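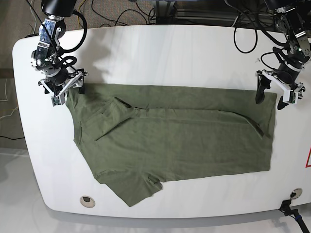

Stevia bench, 2/10/25

Gripper comparison on the folding task, continued. Same two arms as before, same white table, cotton t-shirts only. The point of this round is to decide whether we stay with the white parallel-jaw grippers or go back to the Rautiainen soft fingers before the long collection starts in April.

Setup notes first so I don't have to dig for them later. Controller is the Tritier box, firmware untouched. Arm speed capped at the same value for both gripper types. Grip force limit set to 6 N on both sides. Camera boards stay on the grippers for all parallel-jaw runs. The soft fingers have no place to mount them, so those runs use the overhead view alone. That makes the comparison unfair and I'm writing it down here so it doesn't get lost in the spreadsheet.

Parallel jaw, olive shirt. Right gripper goes down hard on the upper-left corner and pins it to the table. Left one works the other top corner with its two black fingers. With the shirt partway folded the top edge between the grippers is close to straight and the right edge is good too. The left side is the problem. One sleeve still sticks out at the bottom left and the edge slants outward above it. I would accept the right half of this fold and reject the left half.

The sleeve has been the usual failure since we changed the fold order. The policy seems to treat the shirt as finished on that side once the flap is over. I don't think this is a gripper fault. Same sleeve was left out with the soft fingers in 21 of the 100 runs, and the jaws are not far off that.

Where the jaws do better is picking up a single layer at a hem. The tips get under the edge and close on it. The soft fingers tend to push the cloth into a ridge and then take two layers, and after that everything is shifted. Where the jaws do worse is release. Thin knit hangs on the tip and gets dragged a short way when the arm lifts. Slowing the opening helped some. Tried a strip of smooth tape on the inside face and that helped more, but it peeled before the end of the session. Needs a proper pad.

Pinning: pressing straight down works, but it loads the right wrist servo more than I like. Current on that joint climbs for as long as the gripper is down. Lowered the press depth a little and the cloth still held. Will keep the lower value unless it starts slipping on the heavier shirts.

Cables. The loops on both arms are long enough to hang down toward the table. No snags logged today, but the one beside the left arm gets into the wrist view when that arm reaches across. Shorten it or clip it to the upper housing – not zip ties, we have to take these arms apart too often.

Reflections: the table top is glossy and the arms throw soft shadows over the far part of it. The Clasten segmentation handles the olive shirt fine. It had trouble with the pale gray one, mostly along the bottom edge. Matte sheet is on the order list. Until it comes, darker shirts only.

Calibration drift on the left wrist camera after the gripper swap. Redid it twice. Second one held for the rest of the runs. The screws on that board are short and I suspect the mount moves when the fingers close fully.

Current lean is to keep the parallel jaws. Rated life on the finger pads is 2000 cycles and we will go through that quickly, so order spares along with the smooth ones.

To do before next session:
Smooth pads for all four fingers
Longer screws for the left camera board
Reroute the left arm cable
Run the old fold order on the jaws, same shirt, to see if the sleeve comes in
Log right wrist current at both press depths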